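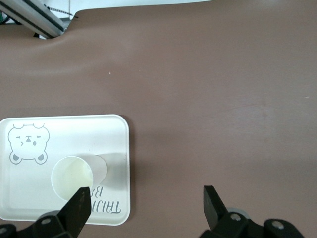 I've come around to the idea that a table should be mostly bare. My old one in Urnevham collected mail, chargers and 21 kinds of guilt, and I ate standing up for most of a winter. Now I want a big stretch of plain brown and one tray at the corner – white plastic, rounded corners, a sleepy cartoon bear printed on it. Whatever's out has to fit on the tray, and that's the whole system!

My friend Azra says it's just clutter with a border. Maybe so, but I can wipe the rest in one go, and I sit down to dinner again. Come January I'm doing the kitchen counter the same way.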